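4.2 Collecting the hard grasps

I'll be upfront that this was my favorite part of the project and also the part that ate most of July. Sections 3 and 4.1 cover the policy and the baseline objects (blocks, cups, the usual). What I wanted here was a set of grasps where the shape of the thing tells you very little about where to close your fingers, so I went after two families: soft stuff that folds up on itself, and thin stiff stuff that curves away from you.

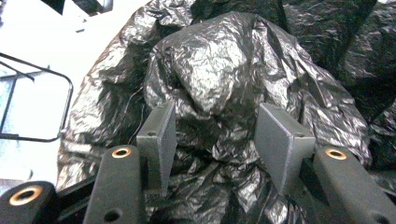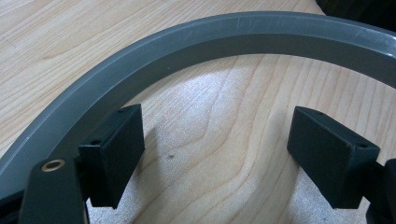 Figure 6. Wrist views from the hand-held gripper, jaws open. First: crumpled black plastic bags. Second: a curved gray plastic band on a wooden tabletop.

We call the full set Nonano, and it holds 1,768 demonstrations after cleanup. Of those, 854 are soft items and the rest are rigid. Guido Russo and I recorded nearly all of it ourselves, trading off every hour or so (my wrist gives out before his does). We didn't script the approach. The only rule was that you had to commit: once you started closing the jaws you couldn't back out and try a nicer angle, even if you could see you were about to get a bad pinch. A demonstration that missed stayed in the set with a "miss" tag.

Black plastic is mean to a depth estimator. Each crease gives you a bright streak right next to something close to pure black, and the streaks slide around when the camera moves, so the matcher happily locks onto glare and reports a surface that isn't there. Our first model, the one we'd trained with depth as an extra input channel, would go for the brightest wrinkle almost every time. I spent a week thinking this was a calibration bug! It wasn't, and dropping depth entirely for the soft items got us further than anything else I tried. The version in Table 3 uses plain color images plus jaw width, and that's all it gets.

The rigid curved items gave us a different headache. With a band or a hoop you can put one finger inside the curve and one outside, or you can put both inside and push outward, and people do both without thinking about it. Morena Benedetti labeled the strategies after the fact and found that Guido and I disagreed with each other constantly, on the same object, minutes apart. A policy that averages our two habits ends up hovering with its fingers on top of the rim, doing neither. That's the classic multimodal demonstration problem, and I won't pretend we found a clever fix. We condition on Morena's strategy label during training and sample it at test time, holding the sampled label fixed until the jaws have closed.

For the comparison we trained on two subsets, one with 1,371 demonstrations (misses removed) and one with 1,451 (the same ones plus the misses where at least one finger made contact). I expected the smaller, cleaner subset to win. It did on the rigid items, by a little. On the soft items the larger subset came out ahead in every run, and my best guess is that the contact misses teach the policy what a bag does when you poke it and it slumps. I'd love for somebody to test that properly. We only have the one gripper design, and Fustalard, our simulator, handles thin film so poorly that I didn't trust it to settle the question.

One more thing about the open-jaw frames. We start each clip before any finger motion, so a big share of the training images look like Figure 6, with a wide gap and the object sitting past it. Early on I trimmed these to save disk space, and the policy got noticeably worse at deciding when to begin closing. I put them back. If you're building on our recipe, leave the boring beginnings in.

The biggest limit is lighting. We recorded near strong side light for much of the set, and the Prudgate split, which was collected under even overhead lamps, shows a drop on soft items that I discuss in Section 5.

Comments (3)

tessellate_k: Did you try polarizing filters on the wrist camera before giving up on depth? We had some luck with that on shrink wrap.

R. Subramaniam: Fixing the strategy label until closure seems risky if the object shifts. Did you ever resample halfway through?

gripfan: "leave the boring beginnings in" is going on our lab whiteboard. Also Table 3 is missing its units.

We use cookies to remember your reading settings. Accept | Manage

Contact the authors | Copyright the authors, all rights reserved | Back to top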